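Hydration Habits and Late-Game Fatigue in a College Women's Rugby Squad

Final report, Sport Science Practicum
Remedios Calimlim and Niilo Vainio
Supervisor: Eluned Probert
Submitted 2024-10-15

1. Background

Our college squad lost several close matches last season in the closing stretch, and the coach, Hortensia Cáceres, asked whether players were drinking enough before and during games. Earlier projects in the department looked at sleep and at tackle technique. Fluid loss had not been looked at for this squad, so we took it on.

We had two questions. How much body weight do players lose over a full 80-minute match? And do the players who lose the most also slow down the most in the second half?

2. Method

Data came from 2 preseason matches in July, both played on the Nurmi field. Players were weighed in shorts and a training top before the warm-up and again after the final whistle, once they had toweled off. Each player had her own marked bottle, and we weighed the bottles at the start, at halftime and at the end. Bathroom visits were written down but not measured, which adds some error.

Running distance came from the Foltine vests the squad already wears. We split the distance at halftime and used the change between halves as our measure of fatigue. Players who were substituted were left out of the comparison.

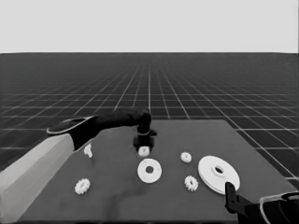 Match play is hard to repeat, so we also planned a shuttle test indoors, with the same players running the same course twice, once with free access to water and once with a set amount. The course had to be laid out the same way each time. We marked it with tape at fixed distances, and the result was a plainer version of the regular grid of thin white lines on the gray floor in the picture, with only the lines the players turned on. Séverine Courtois timed the runs by hand. The hall was booked for one session only, so the second run followed the first after a long rest, and tired legs may have affected the result.

3. Results

Weight loss varied a lot between players. The largest losses were among the back row, who also drank the least at halftime. Mean fluid intake per player was 643 ml over a match. One prop drank close to nothing in the first match and then drained her bottle in the second after seeing her numbers.

The link between weight loss and second-half distance was weak. Two of the players who lost the most weight ran farther after halftime than before it. In the shuttle test, times were slightly better with free access to water, but the difference was smaller than the spread we would expect from hand timing.

4. Discussion

We cannot say that poor hydration explains the late losses. The sample was small and both matches were played in mild weather. Position and the state of the game probably affect running distance more than fluid does. A team that is behind runs more.

For a repeat of this project we suggest timing gates for the shuttle test and two separate hall bookings. The coach has kept the marked bottles in use, and players now weigh in before home games if they want to.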